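June 16, 2026

Pasties again. I have promised 8 for the Erncombe fair and so far own 2, one of which I have eaten.
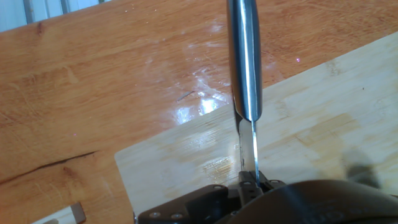

The pastry is my grandmother's, or as near as I can get without lard, the shop at Bongate having given up selling it in December in favour of oat milk. Butter makes it short and rather grand. It also makes it fall to bits when you crimp, so the first batch had the look of old slippers. Tasted fine. Swede cut too big, potato too small, and I forgot the pepper, then remembered it twice.

Read an argument online about whether the crimp goes on the side or over the top. It had run to 3,000 comments and several people had brought their ancestors into it. I went over the top, mainly to annoy the side people, and the gravy came out of both ends.

Another 500 grams of flour wanted for tomorrow, and more skirt if the butcher has any. Rest the dough overnight this time. Supper was toast.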